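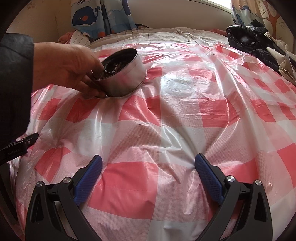 Section 4: Setting up your first matter in Hestlow

6 min read

Now the good part! With your licence key entered and your office details saved (Section 3), you're ready to open a matter and start loading the Crown's disclosure. Set aside a quiet half hour for your first one. The second goes much faster.

Before you start

Have the court file number, the charge sheet and the disclosure package on hand. Hestlow reads PDF, Word and most common audio formats, and a single matter can hold up to 2000 documents.

4.1 Open the matter

1. From the home screen, choose New Matter.
2. Type your client's surname and the court file number.
3. Pick the court location. If yours is missing, choose Other and type it in.
4. Add each charge on its own line. You can paste the whole list from the charge sheet and Hestlow will split it up for you - a lovely time saver on a long one.
5. Click Save.

Note: Matter numbers start at 109 in a new installation. The lower numbers are kept for the practice matters.

4.2 Load the disclosure

1. Open the matter and click the Disclosure tab.
2. Drag the whole folder into the grey box. Subfolders are fine.
3. Wait for the green tick beside each item, then click Index.
4. Open the Timeline tab and have a look! Officer notes, statements and call logs should be sitting in date order.

CAUTION: Don't close the window during indexing. If the power drops, reopen the matter and click Resume.

4.3 Mark privileged material

1. Select the document and press P. A red bar appears down the left side.
2. Choose who can open it, then click Lock.

CAUTION: Locking a document does not remove copies you've already exported. Check your Exports folder before you share anything with co-counsel.

4.4 Set court reminders

Enter the next appearance under Dates and tick the reminders you'd like. Many offices like a Friday summary as well, and you can turn that on under Preferences.

If you see error 2689, the file is password protected. Remove the password and load it again.

Related items
Importing matters from Titer
Connecting a Tamov scanner
Chowdary transcript templates
Section 5: Building a cross-examination outline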